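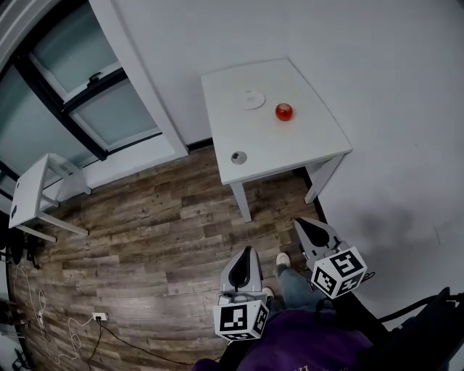

4 March 2026

Got in early and left the coffee for later. Spent the first hour on the pose jitter that has been bothering me since the last batch. The marker cubes on the two grippers are tracked well enough when the hands move slowly, but any time a cube turns so that one face is seen almost edge-on, the solved orientation flips for a frame or two and comes back. In the position plot it barely shows. In the rotation plot it looks like a picket fence.

I had been blaming the cube calibration. I measured the left one again with the calipers and the offsets in the config file were fine, so that's a week of suspicion wasted. The flips come from the single-face case. When only one face is detected, the solver has two answers that fit almost equally well and Enier just takes the one with the lower reprojection error. The difference between the two is often less than the noise.

Changed it so that with one face visible, it keeps both candidates and picks the one closer to the last accepted rotation, unless the error gap is large. With two or more faces it does what it did before. It came to 15 lines plus a test. I also put in a limit: if single-face tracking goes on for 12 frames in a row, the pose is marked as weak and the planner side is told to treat it that way. I don't want to carry a wrong guess forward forever just because it agrees with itself.

Ran the old recordings through it before lunch. The flips are gone in all but one. In the remaining one, the right gripper leaves the view completely and comes back rotated, so there is no useful last pose to compare with. I think that one should be left as a gap. Made a note in the Enier tracker and didn't try to be clever about it.

Lunch at the desk. Leftover rice.

Afternoon was for Geum, the segmenter. It takes a long recording and cuts it into reach, grasp, move, release. The table setup is simple now, with the red fruit, the white disc and the small round metal piece all sitting apart from one another, and I still get bad cuts on release. Geum looks at finger opening and hand speed. When a person opens the fingers slowly while the hand is already backing away, the release and the retreat run together and the label lands late. For replay that matters a lot. A late release label means the arm drags the thing along before it lets go.

Tried three ideas:

- Lower the opening threshold. Fixed the slow releases, and broke the grasps, where people often reopen a little to adjust.
- Use the rate of opening in place of the opening itself. Better, but noisy. The finger signal has to be smoothed so much that the label is late again for a different reason.
- Run the segmenter backward from the retreat. Find where the hand is clearly leaving, then walk back to the last frame where the fingers were still closed on something. This one worked on most of what I gave it.

Going with the backward pass. It means Geum can't run live, but we never used it live. The only thing that depended on the streaming version was the little progress bar in the recording tool, and I can feed that from hand speed alone. I'll remove the streaming code in a separate change so that it's easy to put back.

The metal piece is a problem for perception. It's flat and shiny, and the depth estimate puts it a little below the table. Nothing downstream checks for that, so the planner asked for a grasp point inside the tabletop and then failed with a collision message that gave no hint of the cause. I added a check that clamps object height to the fitted table plane and logs a warning with the object ID. The white disc has nearly the opposite trouble. It's thin and white on a white top, and the mask comes and goes. Clamping does nothing for that. I may have to carry the mask over from earlier frames when the hands haven't touched anything, but that needs some thought about what "touched" means if the cubes are in a weak state. The fruit is fine. The fruit is always fine.

Clock sync again around four. The gripper finger readings and the camera frames come in on different clocks, and Clorkumico estimates the offset once, at the start. On the longest recording the offset had grown to 120 milliseconds by the end. I changed it to re-estimate through the whole run and fit a line. One of the fits was pulled off by a burst of dropped packets, so it now throws out points with a large residual before fitting. Reran everything overnight-style with the queue while I answered mail.

Rondidby wants the replay demo in August. I wrote back that the date is okay if the object set stays the way it is. If they add anything clear or soft, it isn't.

To do tomorrow:

- Merge the single-face change
- Unit test for the backward pass where there are two releases close together
- Rename the weak pose flag, since it's currently called `ok2`
- Look at the 7 recordings the queue marked as failed. I think they are all the same missing timestamp field
- Write down the cube offsets somewhere that isn't only the config file

Left at six. Forgot to push the Clorkumico branch, did it from home.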